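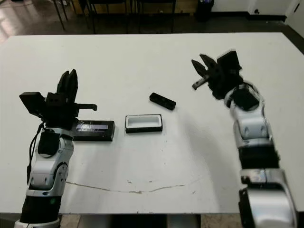
trernon_tom
Sorting small parts at a white table, how do you all do it. I got the Stisia desk, plain matte top, and I like it but every tiny thing ends up wandering. Right now it's the black tray with the pale strip in it, then the little open box with the black rim, nothing in it yet, and a small black block sitting crooked near the middle. Do I get more boxes or one big divided one? Budget is 70 bucks.

glueandgrit
One big one. Brarkano makes a divided case, had mine since March. Small boxes just migrate

quietbench
Disagree. Big cases get heavy and you never put stuff back. Little open boxes, white inside so you can see screws. I have 100 of them, no regrets

glueandgrit
100 boxes is a hobby of its own lol

trernon_tom
Posted Saturday, February 3, 2018
ok here's the other side of the table

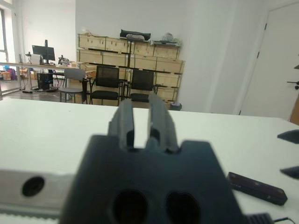

Dark flat thing on the right still needs a home.

quietbench
Is that a remote? Put a strip of velcro under the desk, done

Tang900
No velcro, leaves gunk. Shallow drawer tray. And get a mat — white tops scuff, mine looked awful after one winter

trernon_tom
mat would hide the top tho, thats half the reason I bought it

Tang900
your call. dont come crying abuot scratches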